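Clearing a Shared Table: Habits in the Common Room at Wakville House
Cormac Ní Mhurchú and Meinrad Gruber
Project report, Everyday Objects module

1. Background

Wakville House is a student residence with a common room on the ground floor. The room has no kitchen of its own, so people bring in what they need and often leave it there. The residence office asked our course whether a small project could look at the tables and why they fill up. We took it on because both of us eat lunch there and both of us have left things behind.

The budget was 40 dollars, which we spent on two storage trays, labels and a pack of dish cloths. The trays are the Trallero shallow type. We had first wanted the Jotura ones with lids, but a lid turned out to be one more thing to open, and the people we asked did not want it.

2. Method

We worked in the common room through August, mostly at lunch and again after 8 p.m. We wrote down what kinds of objects were on the tables, who came to get them if anyone did, and what people did when they needed the space. We also asked residents to talk us through clearing a table for a meal. We did not tell them how to do it. The notes came to 3,842 words, and we sorted them by hand on paper slips.

We sorted objects into food and dishes, desk items, and tools. A fourth group, "nobody's," was dropped after the first week. Most of the things in it had an owner who had simply gone upstairs.

3. What was on the tables

Food and desk items were mixed nearly all the time. We had expected the table to change over from work to meals at set hours, and it did not. People worked while they ate, and the plate went wherever the laptop was not. Once the laptop was gone, the smaller things that went with it often stayed behind.

The mix also affects how a table gets cleared. A plate and a piece of fruit are easy to deal with, and residents usually started with those. Mugs came next. The things left for last were the ones without a clear place to go.

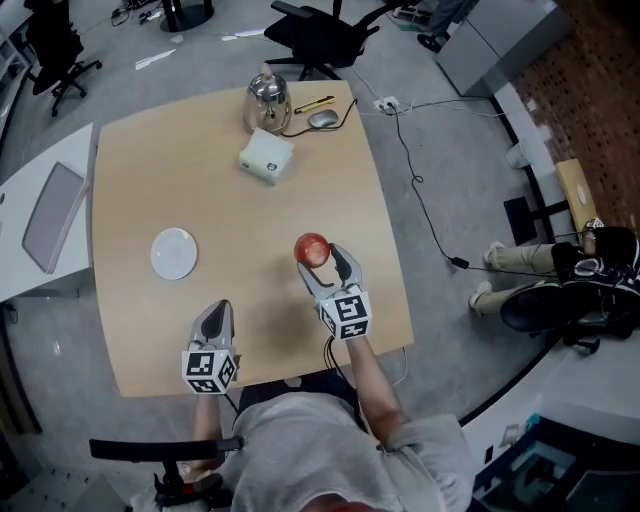
A computer mouse is a good case. It does not belong with the dishes, it is no use to most people without the computer, and it is small enough to push aside. Residents pushed it aside. The same went for tissue packs, which people were happy to share and so never took back to their rooms. A kettle stayed on the table because somebody would want tea again soon.

Utility knives were the one item we thought needed a rule. They came down for opening parcels and stayed near the far side of a table, among the food things. One resident said she always moved a knife away from where she was sitting but had never thought of putting it anywhere else. Meinrad asked for a hook or a drawer at the parcel shelf, and the office agreed to a drawer.

4. The trays

We put one tray on the window sill for desk items and one beside the sink in the hallway for dishes. The desk tray worked better. People used it without being asked, and owners knew where to look. The dish tray filled up on the second evening and was treated as a place to leave washing up. We moved it back to the common room, where it did a little better because others could see who was using it.

The Ljungberg labels did not stick to the trays and were replaced with tape.

Cormac thinks a larger desk tray would help. Meinrad disagrees – a bigger tray would be emptied less often, and the first one already had old chargers at the bottom by the end of the month. We have left this open.

5. Limits

We only watched one room, and in a quiet month. Some residents knew about the project and probably tidied more when we were there. We also did not look at who wiped the tables, though several people brought it up.

6. Suggestions to the office

Keep the desk tray on the window sill and empty it at the end of each month.
Put the drawer for knives and scissors at the parcel shelf before the new residents arrive.
Remove the dish tray unless someone agrees to look after it.
Give the kettle a fixed spot near an outlet, off the tables where people eat.

The paper slips and the two trays have been handed in at the office with this report.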